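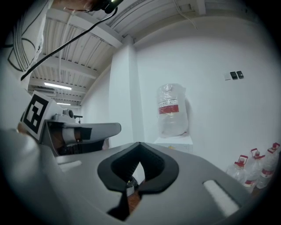

Freya Wainwright
Press Officer, Morkholm Interiors

November 2021

Morkholm puts drawn wall panels on sale and asks buyers to look twice

Morkholm Interiors today adds the Niltska wall panel to its catalog: a white panel with loose black line drawings, strokes that loop and wander until they look something like a figure. Whether they are a figure is a question the company has declined to settle. The artist was asked and gave two different answers.

Readers of this page will have seen plenty of releases promising that a decorated wall will change how people feel at work. Morkholm has read them too and has not found much behind them. We are selling a white panel with black lines on it. It covers a wall. Some people like looking at it and some would prefer paint.

"I was against it at first," said Terence Cropper, head of product. "Every supplier who comes through the door says plain walls are finished. I have been hearing that for years and most of our orders are still for plain white. I agreed to a small run because the drawing is good, and I'd want to see who buys it before I agree to a bigger one."

That run is 300 panels, made at the company's Leemans workshop. Buyers can order from five drawings, all black on white. Color versions were discussed and dropped after the samples came back looking like a waiting room.

Cropper also has doubts about the claim, common in this trade, that a patterned wall hides wear. "It hides a scuff if the scuff happens to land near a line," he said. "Anywhere else it's a white wall with a mark on it. Wipe it down like you would any other."

The panels are meant for workrooms, hallways and other places where people are busy with something else and see the wall out of the corner of an eye. Morkholm does not suggest them for small bedrooms, where the larger drawings can feel crowded.

Each panel costs $40. Fixings are sold separately, which the company knows customers dislike. A combined pack is under review with Candano, the distributor, and a decision is due in December. Until then, check what is already in the toolbox before paying for more.

Samples can be requested through any Candano showroom. Press questions go to Freya Wainwright at the Morkholm office.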